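Friday, September 27, 2019

Spent the morning on the T-shirts again. I had another go at the Bindoslow fold, the one that is supposed to take two moves and save you 400 hours of your life or whatever the claim was. I have my doubts. My usual way takes me longer but the sleeves stay put.
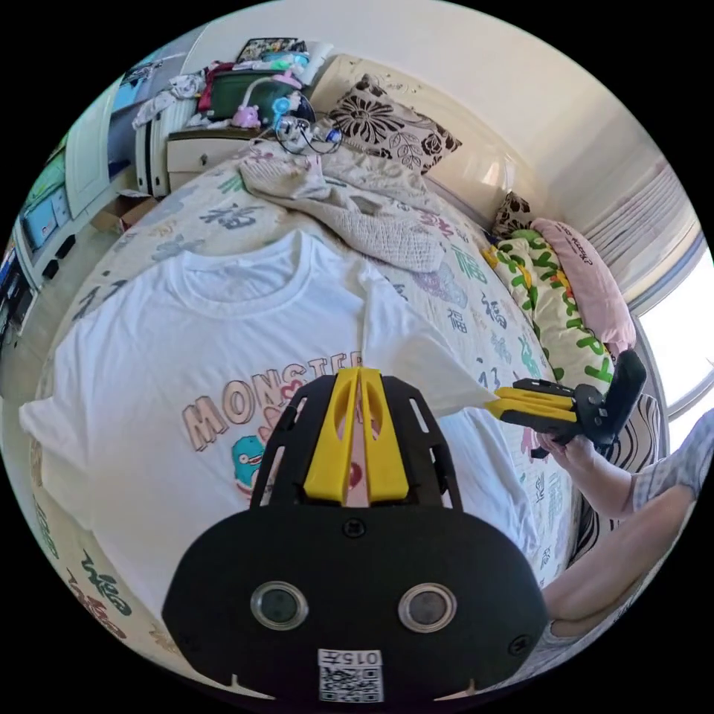
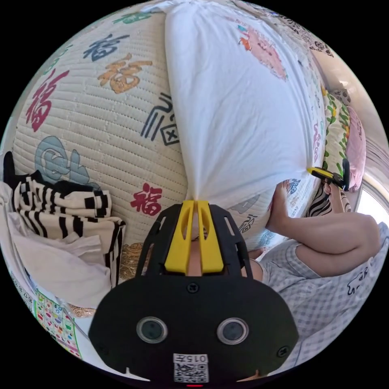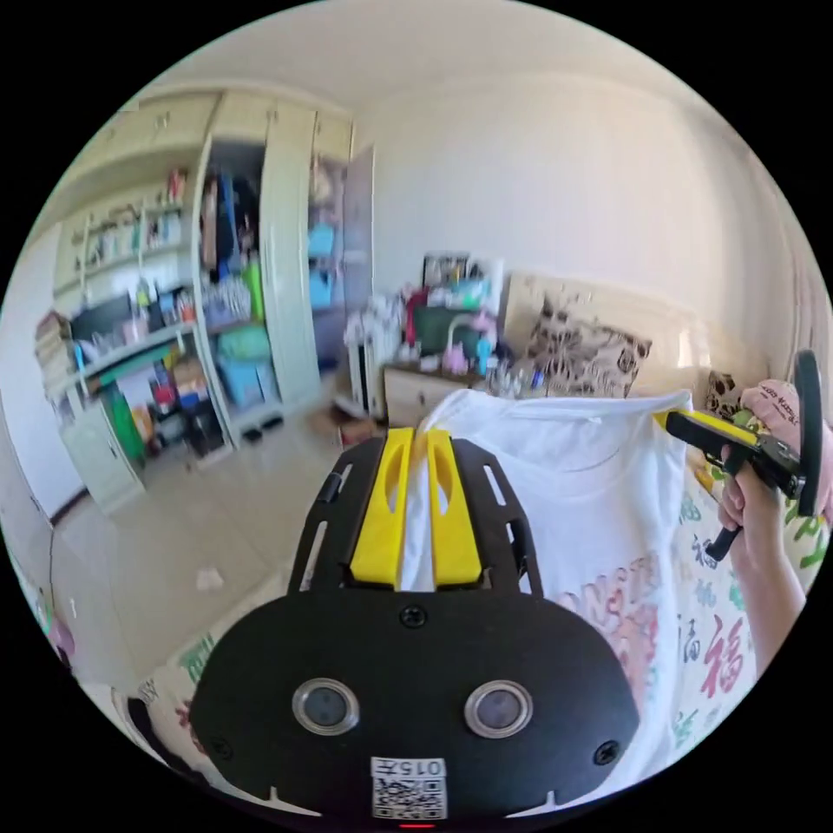
MONSTER shirt flat on the bed in the first one, wardrobe in the last.

The bedspread doesn't help - anything laid on it has to compete with all those 福 characters, and I lose track of where the hem is. I read in August that you should fold on a hard table. Fine, if you own one big enough.

As for the wardrobe, I'm meant to believe that better folding will cure it. It won't. There's too much hanging in that one compartment and the only cure is a bin bag. Will look at the Stellira boxes again, though 29 pounds for a box seems steep to me.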